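Simulated living rooms help robot arm cope with unfamiliar homes, group reports

April 2022

A robotics group at Stalen has reported that a robot arm trained mostly in computer-generated rooms can pick up household items in real rooms it has never been shown, provided the simulated rooms differ enough from one another.

The work, carried out with the software firm Gremov, looked at a common problem in the field. An arm that learns to pick things up in one lab will often fail when it is moved to another, even if the table and the items stay the same. A different wall colour or a lamp in a new spot can be enough to throw it off.

The group built 260 virtual rooms using a scene generator called Ladefoged. Each has a table, at least one item to pick up, and the sort of background found in a normal home, such as furniture, doorways, wall pictures and light fittings. The arm's control program was trained on camera views from inside those rooms, with the lighting and table surface changed between attempts.

"We used to put the arm in a plain grey box and spend all our effort on the object," said Dumisani Mofokeng, who led the study. "The program learned the grey box. Once there was a couch behind the table, it had trouble working out where the table stopped."
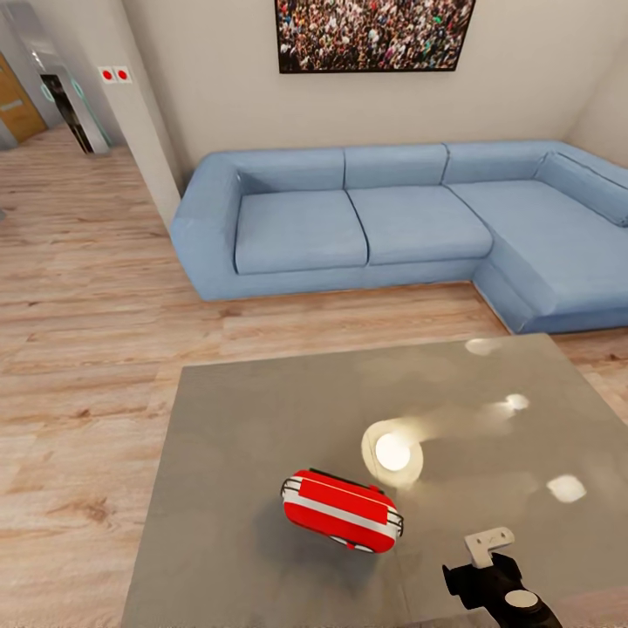
Shiny tabletops were among the hardest cases. Reflections from ceiling lights show up in the camera view as bright patches, and early versions of the program sometimes steered toward them. Mofokeng said the team's first fix was to remove reflections from the training rooms altogether, which made the results in real rooms worse. They put them back in October and varied their size and position from one attempt to the next.

For the real-world test, the arm was set up in 9 rooms at Stestard, a housing research site that keeps furnished units for trials of this kind. None of the rooms had been copied into the simulator. The program trained on the full set of virtual rooms completed 155 pickups during the trial. A second version, trained for the same length of time in only 2 virtual rooms, managed fewer than half as many with the same items and the same number of tries.

The gap was widest in rooms with patterned backgrounds or strong overhead light. In the plainest rooms the two versions performed much the same.

The group also checked whether the virtual rooms needed to look lifelike. They ran part of the training again with simpler shading and lower-detail furniture, and saw only a small drop. Variety in layout and lighting mattered more than the quality of the rendering, according to the report. That could be useful to smaller labs, as detailed rendering takes a lot of computer time.

There are limits to the result. The arm was fixed to the table throughout and did not move between rooms on its own. All the test items were rigid and small enough to be held in the gripper, so cloth and bags were left out. Glass was also excluded after poor results in practice runs.

Most of the failed attempts came from the gripper closing too early, which the authors put down to errors in judging distance. Items with rounded sides were the most affected, and some were nudged out of reach before the fingers closed.

Gremov plans to release the room files to other research groups once the labelling has been checked. Mofokeng said the next round of work will add drawers and shelves, along with tables of different heights.

We use cookies to improve your experience and to measure how our site is used. By continuing to browse, you agree to our use of cookies. Manage preferences | Accept all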